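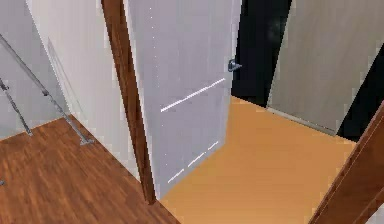 Tallinn, 27 February 2020

Setting up a search run in the simulated flat

I wrote this part of the guide after watching Yesenia Ríos try to get a run going from my old notes, which left out half the steps. It covers getting the agent into the flat, giving it something to look for and saving a log we can compare with everybody else's. You should have Clestell installed already (section 2), and the house files unpacked into the folder called homes. If you haven't, go and do that now, I'll wait!

1. Start Clestell and open the house list. Pick Draven. The other houses load fine but the baseline scores at the back of this guide are for Draven only.

2. Set the seed to 222. We all use the same one for the first run so that your start points match mine.

3. Choose a start. I like the ones near a doorway, with a door standing open into the next room and the floor changing colour where the rooms meet. The old planner used to treat that colour change as an edge it couldn't cross, and Ott Pētersons spent most of a winter on it. If your agent stops dead where two floors meet, you have the old planner. Update it and start again from step 1.

Note: doors stay however the house file left them. The agent can't push or pull anything in this version, it only moves and looks.

4. Turn on the glass layer. It's under Depth, then Extras, and it is off by default (sorry, I keep meaning to change that). With it off, the depth map sees straight through a balustrade panel and the planner will happily send the agent through it.

Caution: don't switch the glass layer on or off in the middle of a run. The map keeps the old readings and you get a mess that looks like a result.

5. Set the step limit to 700 and the turn angle to 30 degrees. Smaller turns give prettier paths but the log gets huge and Powell, our scoring script, crawls. 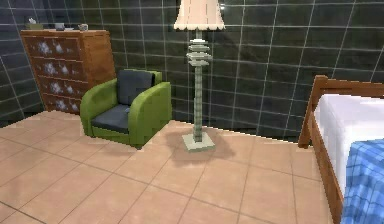 The target phrase is the bit of the work I care about most, so please take your time over it. What our method does is score each view against the whole phrase and against the things that usually sit near the target, then go towards the best total. For a bedroom like this one, "the cup on the dresser" is a good phrase to start with, as the cup is small and pale but the dresser is a big thing with flowered drawers that the agent can pick out from much further off. "The green armchair" is fine too, though a bit easy. I'd stay away from plain "cup" until you've had a few runs work, and then by all means try it and see how much longer the path gets.

6. Type your phrase in the target box, all lower case, no full stop. Press Check. You want to see the phrase split in two, the target first and then the helper. If it comes back as one lump, reword it.

7. Press Run and leave the window alone. Dragging it about drops frames on some machines - mine included.

8. When the run ends, look at the last line of the log. It will say found, gave up or out of steps. Found means the agent stopped with the target in view and close enough to count. It doesn't mean the path was any good, so have a look at the path plot as well.

9. Do 6 runs with the same phrase before you change anything. Change the start each time but leave the seed. Wilma Cruickshank does the comparison with the no-helper version and she can't use sets with a different number in them.

Note: if the path plot shows the agent spinning on the spot, check the turn angle first. A value left blank is read as zero and it will "turn" for the entire run without going anywhere.

10. Save the log under your own name and the phrase, with underscores for the spaces, and copy it to the Bernitz drive. Logs go in the folder for March, even if you're a bit early.

Changing the weight given to the helper is in the next section. Leave it alone for now.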